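Subject: Re: [nenen-house] Kitchen counter, what stays out

Do-yoon Gil wrote:
> Can we agree on what lives on the counter? I'd like to clear the
> left end before the August guests. The toaster oven and the
> two-slot toaster do the same job. One of them could go down to
> the pantry shelf.

I'd keep both. The toaster oven is slow for two slices of bread, and the small toaster won't take a pan. We had the same talk when we bought the oven, and the pantry shelf is already full of jars.

What I would change is the back row. The mug can go up with the others and the cereal can go in the cupboard. The spoon crock and the big jar with the bamboo lid should stay, they get used every day. Please don't leave dish towels on top of the oven. It's one I forget too.
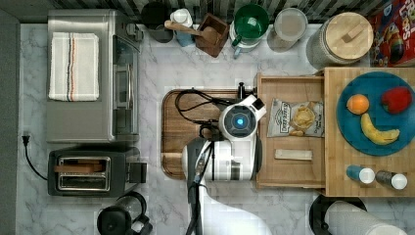 Chae writes that the cutting board is the real question, as it takes up the middle whether anyone is chopping or not, and that it could stand on its side by the wall after washing.

Fine with me, as long as it dries first. The old house dates from 1912 and that wall gets damp in summer.

I can do the sorting after 3 p.m. if somebody else wipes the shelves. Anything you want kept out, reply to the list before then.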